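Paper Crafts for Beginners, Zirkcombe Evening Classes
Notes for Session 4: Folded Cards, Layers and Using Up Your Scraps
Tutor: Dilruba Weerasinghe

Hello again, everyone, and thank you for such a cheerful session last time. I went home with glitter in both shoes and a bag full of your offcuts, which I have been sorting through with great pleasure ever since (more on those later!). These notes cover what we shall do together this evening, plus a few bits I always mean to say out loud and then forget when the kettle boils.

What to have on your table

A cutting mat, a craft knife with a fresh blade, a metal ruler, a bone folder (or the back of an old teaspoon, which does the job nicely), a glue stick and your double-sided tape. Bring your scrap envelope too. If you haven't started one yet, tonight is the night. Mine lives in an old shoebox and is sorted very loosely by colour, with a section at the back called "too nice to use", and I am trying to be brave about that one.

Grain, and why your folds crack

Almost everybody had at least one cracked fold last time, so let's go over this slowly. Card has a grain, rather like wood, because the fibres mostly lie in one direction when it is made. Fold along the grain and the card gives way sweetly. Fold across it and you get that rough, furry ridge with the white core showing through, which always seems to turn up on the piece you were proudest of.

To find the grain, hold the sheet loosely and bend it without creasing, first one way and then the other. One way will feel softer and floppier, and the fold you want runs parallel to that bend. Put a light pencil arrow on the back of the sheet before you cut it up, so that you still know which way it runs when it is in little pieces.

Scoring

Lay the ruler where the fold is to go and draw the bone folder along it, gently the first time and a little more firmly the second. Pressing hard straight away tends to tear the surface, particularly on printed card, where the ink and the coating sit on top and come away together. Fold, then smooth the crease down through a piece of clean scrap paper so you don't leave a shiny stripe.

Older packaging and box lids make wonderful card fronts, but they are usually stiffer than shop-bought card. Score those twice on the same line and leave them under a heavy book for 10 minutes before gluing anything on top. I use the Kumarasinghe family atlas, which hasn't been opened for its maps in years.

Layers and mats

A mat is simply a slightly larger piece of plain card behind your picture or pattern, giving it a border. We shall cut ours 5 mm bigger all the way round to begin with. It looks generous, I know, and some of you will want to go narrower, but a narrow border shows up every wobble of the knife and a wide one is much kinder. Cut your mat after you have trimmed the top piece and never before! I have a drawer of perfectly cut mats that fit nothing at all.

For colours, pick one from your patterned piece that isn't the main one. If the pattern is mostly blue with a touch of pink, try the pink behind it. If you're stuck, swap with your neighbour for a minute, as fresh eyes are a marvel.

Sentiments

You can stamp, write by hand or snip words out of old magazines and journal cards. Florkier pens are lovely for handwriting on smooth card, but do let the ink sit before you rub out your pencil lines. Practise the words on scrap first, and start from the middle letter if you'd like them centred. Those who took my Hasoria lettering workshop in May will remember the trick with the folded strip of paper, and perhaps could show the others.

Stitching by hand

If you fancy a stitched edge, prick the holes first with a needle pushed into a cork, using the ruler as a guide. Two strands of embroidery thread are plenty. Tape the ends flat on the back and cover them with your mat, and all the untidiness disappears from view.

At home before next time

Make one folded card using nothing but scraps, with at least one mat and some words on it. It needn't be for an occasion. I should love to see your mistakes as well, so please bring the one that went wrong along with the one you like. 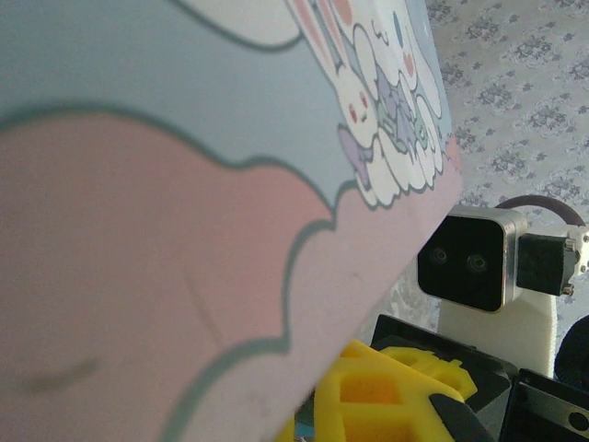 Looking ahead to Session 5

We shall be making envelopes to fit our cards, lined ones if time allows. Please bring thin paper for the linings, such as gift wrap or old sheet music, and a finished card to measure from. Biscuits are on me.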